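Manipulation Software Engineer (Planning and Perception) — Farnley Robotics, Clokham
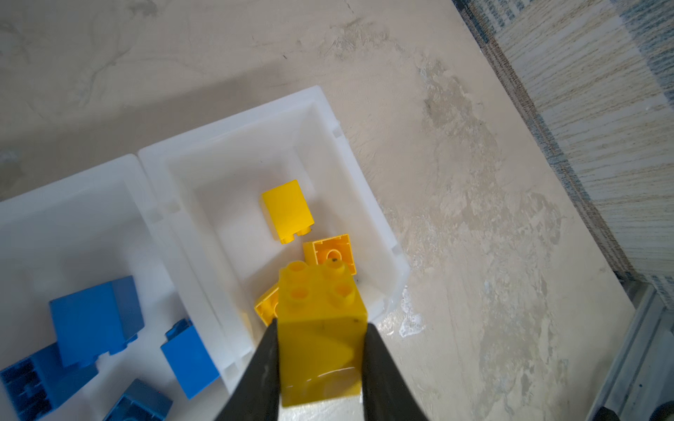

Farnley writes the software that tells robot arms where to put their fingers. We are looking for one more engineer to help us be right about this more often.

You would work mainly on Luvuvden, our grasp planner. It currently has 311 open issues, of which 2 are marked "easy" by someone who has since left. The rest concern clutter, parts lying upside down, wrist-camera calibration, and a retry loop that shows more optimism than the evidence supports.

What you'll do:

Own the path from wrist-camera image to grasp pose. Sorting small parts by color is the part visitors like. Deciding which one to pick up first, and from which side, is where your afternoons will go.

Keep the planner under its budget of 210 milliseconds. It knows about the budget. It has other priorities.

Improve our replay tool, Devadiga, so that a failed grasp can be stepped through without reading logs by hand. We have 108 recorded failures waiting for you, all labeled, some of them politely.

What we need:

Solid C++ and Python, working knowledge of motion planning or 3D vision, and experience with code that has moved a physical object. A degree is fine. So is no degree.

What helps: force control, camera calibration, a high tolerance for toy bricks.

The job is full time and on site in Clokham, starting in September — the arms do not travel well. Interviews include a two-hour paired session on a real bug. We don't do whiteboard puzzles.

Send a resume and a short note about a robot bug you fixed, or one you learned to live with, to the hiring desk at Farnley.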